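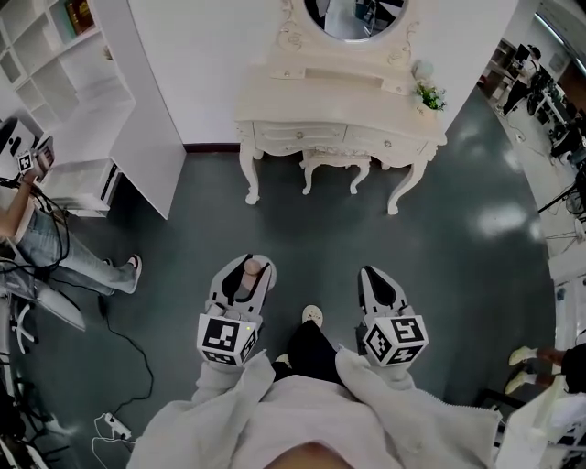

Vommont Laundry and Alterations
Frequently asked questions

Last updated December 7, 2019

Most of what people ask at the counter is answered on this page. If your question is missing, ring the shop or send us a message through the contact form.

Dropping off and collecting

Do I need to book?
Not for washing, ironing or dry cleaning. Bring your things in during opening hours and we will give you a ticket. Alterations that need a fitting should be booked, as we have one fitting room and it fills up quickly before the holidays.

How long will it take?
Service washes left before 11 in the morning are ready the next working day. Dry cleaning takes longer because it goes to our workroom in Ikel and comes back by van. The date on your ticket is the date we expect to have it ready. If something is running late we will text you, so please check that we have your current number.

Can someone else collect for me?
Yes, as long as they bring the ticket. If the ticket is lost, we will ask for the name and phone number on the order and a short description of what was left.

How long will you keep my things?
We hold finished orders for 8 weeks. After that we send a reminder, and if we hear nothing the items may be given to a local charity. Tell us if you are going to be away and we will put a note on the order.

Can I park outside?
There is a loading bay in front of the shop where you may stop for a few minutes. The nearest car park is behind the Garcia building, and the footpath beside it brings you out opposite our door.

Washing

What is included in a service wash?
Washing, tumble drying and folding. Ironing is charged separately by the piece. We wash at 30 degrees unless you ask for something else, and each customer's load goes in its own machine.

Should I sort my washing first?
It helps. Put whites in one bag and colours in another. If everything arrives in a single bag we will treat it as one mixed load and wash it cool.

Do you check pockets?
We do a quick check, but please go through them yourself before you come. Tissues and pens cause most of the trouble. Coins and keys that we find go into an envelope pinned to the order.

Can you use my own detergent?
Yes. Leave it with the bag and write your name on the bottle. Our standard powder is unscented, and many customers with sensitive skin find they get on with it. We don't use fabric softener unless asked.

Do you wash duvets and pillows?
Duvets up to king size, yes. Feather duvets need an extra day as they must be dried slowly and shaken out between cycles. We take synthetic pillows but not foam ones, which tend to break up in the machine.

Will my jumper shrink?
Wool is washed by hand or on a wool cycle and dried flat. It should not shrink if the care label is right. We will not tumble dry wool, even on request. If the label has been cut out, tell us what you know about the garment — where you bought it, how you normally wash it — and we will take the more cautious option.

Stains

Can you remove any stain?
No. Fresh food, wine and mud usually come out. Old ink, hair dye and anything that has already been through a hot dryer often won't. We will tell you at the counter if we think the chances are poor.

What should I do before I bring it in?
Blot it with a clean dry cloth and bring it to us soon. Don't rub, and don't put salt on it. If you have tried a stain remover at home, please say so and tell us which one, as some products react badly with each other.

There is a yellow mark that wasn't there before. What is it?
It is most likely an old spill of something sugary, such as white wine or squash. These dry clear and turn yellow with time or heat. We can treat it again free of charge if you bring the item back within 2 weeks.

Alterations and repairs

What kinds of alteration do you do?
Hems, sleeves, waistbands, zips, linings and buttons. We also patch denim and darn knitwear. We don't alter leather or fur, and we no longer take on wedding dresses.

Does the item have to be clean?
Yes, for everything. If it isn't, we will clean it first and add the charge to your bill.

What should I bring to a fitting?
Bring the shoes you plan to wear with the garment. For jackets, wear the sort of shirt or jumper you would normally have underneath. Half an inch makes a visible difference on a trouser leg, and it is hard to judge in socks.

Can you take up curtains?
Yes, lined or unlined. Measure from the curtain rail to where you want the hem to fall, and do this at both ends of the window. Floors in older houses are seldom level. We suggest washing new cotton curtains before they are hemmed.

Can you match a missing button?
Sometimes. We keep a large stock of plain shirt and coat buttons. For anything unusual it may be easier to replace the whole set, and we can show you what we have.

Prices and payment

When do I pay?
Service washes are paid for at drop-off. Everything else is paid for on collection. We take cash and all the usual cards.

Do you offer discounts?
Students and pensioners get a reduced price on service washes. Holders of the Vovirum residents' card can use it here for ironing as well. Only one discount can be used on each order.

Will prices change?
The price list is reviewed every January. Orders already handed in are charged at the price shown on the ticket.

If something goes wrong

Something is missing from my order.
Call us as soon as you notice and have your ticket number ready. Odd socks have a habit of staying behind in the drum, so this is the first place we look. Unclaimed items are kept in a box at the counter, and you are welcome to look through it.

My garment has been damaged.
Bring it in with the ticket, unwashed and with the label still attached. We will look at it with you and explain what we can do. Where the fault is ours, we will repair the garment or pay towards replacing it, taking its age and condition into account.

How do I get in touch?
By phone on extension 1771 through the main Vommont line, through the contact form, or at the counter. Messages sent in the evening are answered the next working day.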